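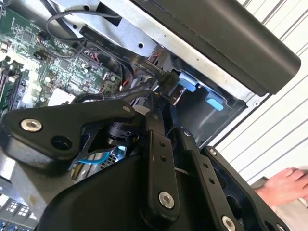
Is the Tuvside open day worth a Friday off? Go for the morning. By 2 it was packed.

Drulmont refurb old office PCs there, 669 last year, most off to schools. Hamish Moncrieff did the talk. Good, bit quiet at the back.

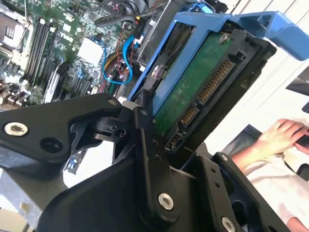
Getting there

Bus from Grurnar, six stops. Parking hopeless, dont try.
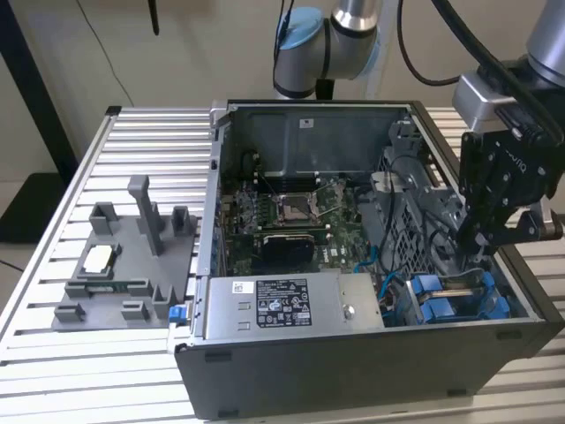

Desktop tower, side panel off.

Tea was decent, scones gone by eleven. Shop next door had monitors cheap
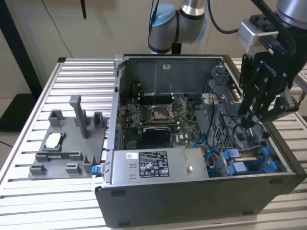

and keyboards cheaper, cash only. Next one's in December.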